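Two-arm assembly cell: right gripper drifts during leg insertion

Posted in Cell Setup and Maintenance

Khairul Nair
4 January 2018

Our department operates a two-arm bench cell for light furniture assembly. The controller is a Jandex unit, and the printed gripper brackets were supplied by Zollance. The task is to fit four legs into an upturned plastic stool. Since November the right gripper has arrived at the socket slightly off center, and the leg jams at the rim. The left arm performs the same motion without fault. We have recalibrated the right arm twice according to the manual. The error disappears for a short time and then returns, usually before the end of a shift. The cell has completed 905 cycles since its last full service.

I would be grateful for advice on what should be checked before we request a service visit.

Montecinos Support Desk

Thank you for your inquiry. Please make sure that your software is up to date and that the arm has been calibrated. If the problem continues, contact your supplier.

Yamila Painemal

An error that returns after calibration usually points to something mechanical. I would proceed in the following order.

Stop the cell, remove power and support the right arm before handling it. Check the screws that hold the printed bracket to the wrist. Printed plastic gives way slightly under a steel screw head, and the bracket can then tilt by a small amount under load. If the holes have become oval, replace the bracket. Tightening the screws further will only crack it.

Next, examine the cables. Move the wrist by hand through its full range, 90 degrees at a time, and watch for any cable that becomes taut or catches on the forearm sleeve. A short loop will pull the wrist to one side near the end of its travel. Our own cell at Jukwood had this fault for weeks before it was found. We now leave 18 centimeters of free cable at the wrist and secure the remainder along the forearm.

Then consider the bench. A loose cloth can slide when the gripper presses on the stool, and this looks exactly like arm drift. Clamp the cloth or tape it flat, and mark the position of the seat before each run.

Our test bench uses a similar arrangement:
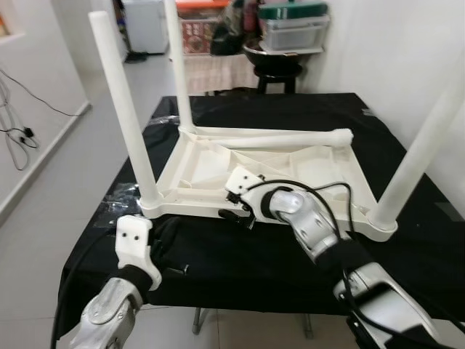
Stool upside down on the bench, one leg still to be fitted, right gripper over the near rim.

Once the mechanical checks are complete, calibrate again and run the arm without a leg in the gripper. If it returns to the same point each time, repeat the test with a leg. We replace the brackets every 2,000 cycles, although a bracket that carries a heavier part may need attention earlier.

Khairul Nair

Thank you for the detailed reply. Two of the bracket holes were visibly worn, and the cloth had not been secured. A replacement bracket has been ordered from Zollance. I will report the result here after it has been fitted.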